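Rovik RD-2 lion dance drum, reviewed by Savita Pandey

Shell and head

The RD-2 has a staved shell and a single cowhide head, tacked in two rows. Tone at the centre is low and short. The rim is brighter – useful for calling a bow. Ours has done 134 rehearsals with our Cruickshank troupe and the head has not needed replacing. 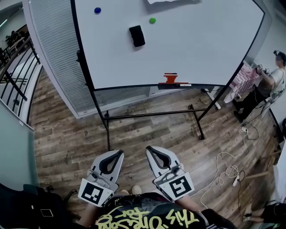
Cart and price

The cart is the weak part. Its castors bind on bitumen and the brake slips on any slope. We fitted Andow wheels for $251. At $2,173 the drum is fair value, cart excluded.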